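Speaker notes, student robotics club slot, February 26, 2022
Corinne Lindgren + Kilian Tanner. Keep to time!! Maarja is chairing and she will cut us off.

OPENING (Corinne)
Hello, thanks for having us, thanks Maarja Pärn for squeezing us in before lunch. Say who we are. Kornitz club, second year of doing hands. First year was wheels, skip that unless asked.
What we signed up for in May: the tidy-up task. Two-handed, ordinary household stuff, shoes onto a stand. Team is 4 people. Name them, Ermelinda did most of the wrist mounts and never gets a mention.

WHY SHOES (Corinne)
Floppy bits and stiff bits on one object. Laces move about. Sole is fine to grab, canvas squashes.
Left and right shoe are not the same job, the hand has to come in from a different side. Took us ages to see this. Florêncio saw it first.
Don't tell the box story, too long.

HANDS (Kilian takes over, swap clicker)
Gloves over the fingers. Bare fingers slid on rubber in our early tries. Tried a smooth pair, then the nubbly ones, kept the nubbly ones. They do fray, budget for spares.
Wrist cameras: pictures from our own runs next. Leave them up a bit, let people look before talking.
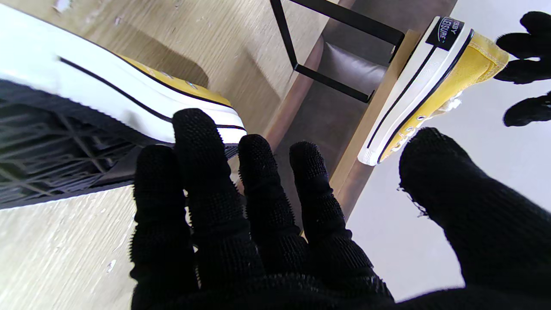
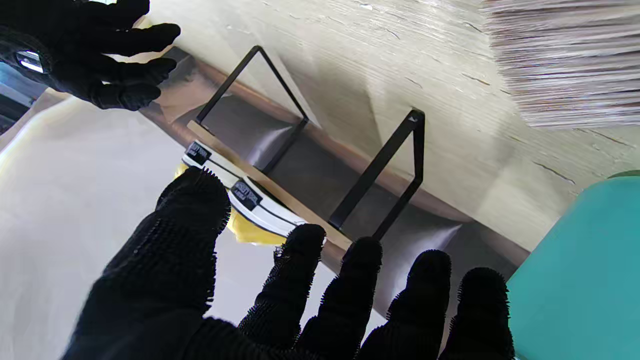 Wrist views from the shoe task, black gloves on both hands. First picture: yellow canvas pair. Second: the stand with its black metal loops.

Points to make with slides still up:
- how much of the view is glove. Fingers spread = you lose the bottom half. This was our biggest headache
- first one, finger right at the front of the white midsole. That's the contact point we care about
- second one, wood strip and metal loops, thin stuff, hard for the depth estimate
- other hand only just in at the corner in both, so one camera can't tell you what the pair are doing. Need both wrists

NUMBERS (Kilian, quick)
300 practice runs logged. 26 thrown out, bad lables, our own fault.
Split the rest by shoe side and not at random. Say why if anybody looks puzzled, otherwise move on.
Do NOT promise a success rate, Ermelinda is still checking the sheet.

WHAT WE'D CHANGE (Corinne)
Tilt the wrist cameras out a touch, get past the thumb.
Agree names for things on day one. Half of us said "stand", half said "rack", and the log has both. Searching it is horrid.
Practise the handover between hands more, earlier. We left it til last.
Write down the lighting. Reflections off the metal moved when the blinds did.

THANKS
Florêncio Coelho for the gripper code, Ermelinda Barros for mounts + the log. Valente for lending the bench.

QUESTIONS likely
Cost of gloves? Kilian has the receipt.
Can other clubs have the data? Yes once the lables are fixed, leave an email with Maarja.
Would it work on boots? Haven't tried. Just say so.
Clicker back to the front desk after.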